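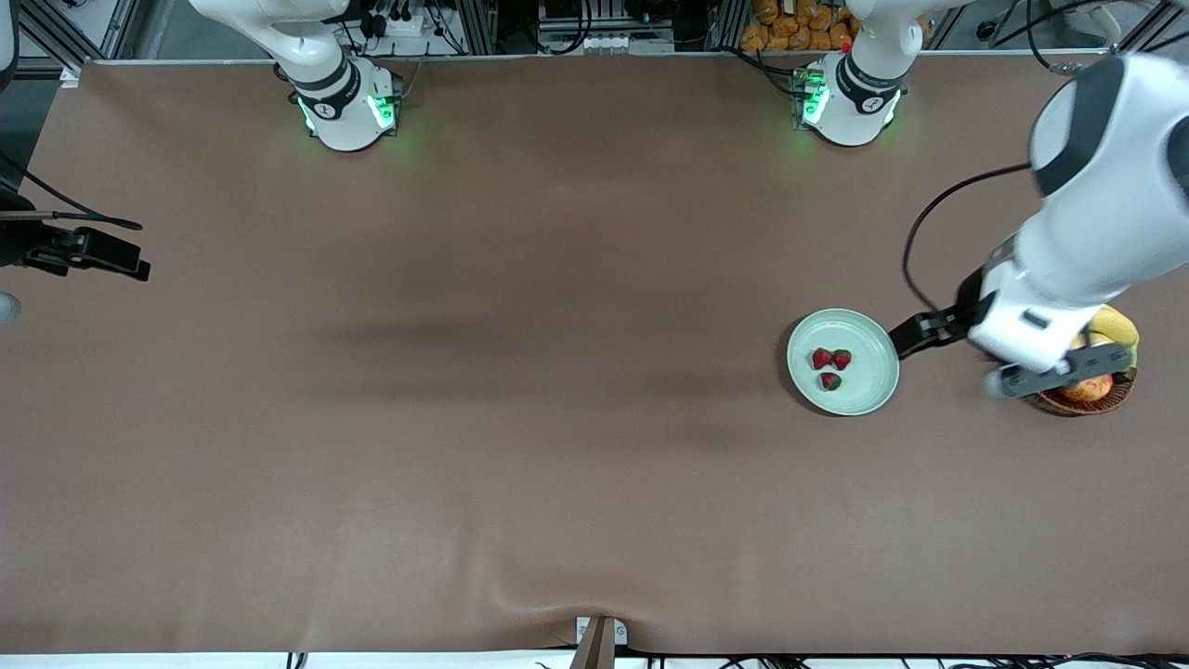

Huvirine Assistive Robotics Group — Equipment and Purchasing

How to budget for a two-arm tabletop cell

The arms are the easy part of the budget. Most overspends on our benches have come from the items around them: power, mounting, cabling and the things the robot is meant to pick up. Work through the steps below before you ask for a quote.

Step 1. Write down the task first

One sentence is enough. Ours for the kitchen bench was "move fruit and light tableware between a plate and a basket". That sentence settles the payload, the reach and the kind of gripper. If you can't write it yet, you aren't ready to buy.

Step 2. Price the arms as a pair

Ask for both arms, both grippers and both controllers on one quote. Trurneo and Kastholm will each do this, but Kastholm lists the grippers separately and it is easy to miss them. Check that the quote includes:

Base fixings and bolts
Power supplies with UK plugs
Controller licences, and when they expire
Delivery to the lab door, not to the loading bay

Two arms on one table will want to share the space in the middle. Ask the supplier for the reach drawing and lay it over your table plan at full scale. We use brown paper and a marker pen.

Step 3. Choose the table and the frame

The arms mount along the far edge, so that edge takes the load. Allow for aluminium rail behind the table and buy more than the drawing calls for. Short offcuts get used for brackets and camera mounts within the first month. Order clamps at the same time.

Step 4. Count your sockets

List every item that needs mains power, including the boxes behind the bench, then add 3 spare outlets. If you need a new wall circuit, put the request in to Estates before the robot order goes out. Ours took 16 working days.

Cables need a line of their own in the budget. Wrist cables have to leave enough slack for the arm to turn fully, and the length supplied as standard may be too short. Measure with the arm stretched out before you order replacements.

Step 5. Set aside money for props

This is the line people leave out. For a food task you need plates, baskets, a plain cloth for the tabletop, and food such as strawberries, bananas and apples. We allow £30 a month for these. Buy plates in twos so that a breakage doesn't stop work.

A cloth costs little and is simple to swap, but it wrinkles. Get two and keep one pressed.

Step 6. Add spares and support

Gripper fingers are the part to stock. A spare pair from Galbraith cost us £193 last time, before VAT. Keep one pair per arm in the cupboard and record when you open a packet.

For support, compare the yearly contract with paying per visit. In the first year we take the contract. After that it depends on how many faults you have logged.

Step 7. Send it for approval

Put everything on the standard sheet, one line per item, with the supplier's quote number in the last column. Send it to Nazanin Talebi by the end of May if you want the order placed in this financial round. Quotes that have expired will be sent back — check the date before you attach them.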